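Ikolwood lost again, 3-2 away to Baird, and I think that's the season gone. We led until the 70th minute. Then the midfield stopped tracking back and Baird had the ball for almost all of what was left.

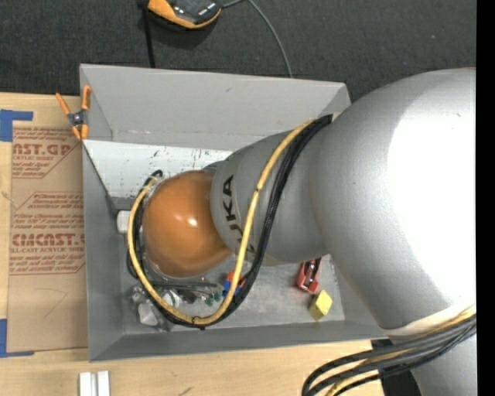 The club still hasn't said whether Malsha Howlader will re-sign. She turned 30 in May and Fluvau have been after her for months. I'd keep her. Baird play in the same orange as the joint on that KUKA arm, and for the last stretch they were all you could see, except when she had the ball.

If she goes, we need a holding midfielder before the window closes, and I don't see one in the reserves. I'll be at the next home game either way.

2 comments
3 shares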